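Speaker Notes: Planning and Perception for Assisted Suturing
Festcombe software session, July. Speaking time 12 minutes, questions afterward. 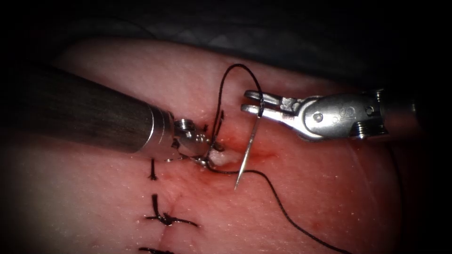 Opening (slide 1)

Leave the slide up while the audience settles. Welcome attendees on behalf of the Vurkside software group. State that the talk covers the planner, the thread tracker and the replay tools. Hardware questions should be held for the Strickland session in the afternoon.

Point to the black thread between the two instruments. The tall upper loop and the long tail lying across the pad belong to the same tracking problem, and the tracker must keep the two apart. Then point to the finished stitches along the incision. Their cut ends have the same color as the working strand, and early versions of the tracker joined them to it.

Perception (slides 2 to 4)

The tracker fits a smooth curve to the thread and carries a confidence value for each segment. Where a jaw hides the strand, confidence drops and the planner is told so. Explain that the planner does not receive a guessed position for a hidden segment.

Glare is the second topic. The pad has a glossy surface with small bright specks, and a polished needle can produce a highlight along its length. The needle detector therefore uses shape before brightness. Our annotated set holds 953 frames. Mention that frames with a near-vertical needle were added in the last round of labeling.

Planning (slides 5 to 7)

Fedo is the planning layer. It divides one stitch into 9 states, from needle approach to thread cut. Each state has an entry check and a timeout. Read the state names from the slide; do not explain each one.

Spend the most time on the handoff state. One instrument may hold close to the tissue while the other waits above it with open jaws. Fedo plans both arms in a single pass, and the clearance between the two tips is a hard limit. An earlier release planned the arms in turn, and the second arm often had no valid path left.

Control and tooling (slides 8 to 10)

The controller accepts a new path only at a state boundary. If thread confidence falls below the set level, both arms hold position and the operator is asked to confirm.

Show the replay viewer. Video, tracker output and planner state share one timeline. Start the clip at the handoff and pause once on the confidence plot.

Close (slide 11)

Report the open items: knot tension is not estimated, and the tracker still loses thin trailing thread in shadow. Leave the contact slide on screen during questions.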